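Section 4. Leveling and Caring for Your Arton Table 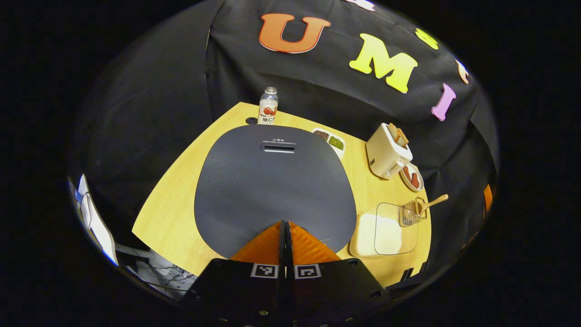 Light wooden tabletop with a dark gray mat at the center.

Let the table stand in the room for 12 hours before you level it.

1. Place the table at least 46 cm from any heater or vent.
2. Turn each foot clockwise until it touches the floor.
3. Set a level across the top, then rotate it 90 degrees and check again.
4. Raise the low side a half turn at a time.
5. Tighten the lock nuts by hand. Finish with the Ovlow key, part 267.

Note: On carpet, check the level again after a week of use. The feet will settle.

CAUTION: Do not drag the table. Two people should lift it by the frame under the top.

Cleaning

Wipe the top with a damp cloth and dry it right away. Lift mats and pads once a week and let the wood under them air out. Do not use bleach, wax or scouring powder.

If the table still rocks after step 5, see Section 7, Replacing a Foot.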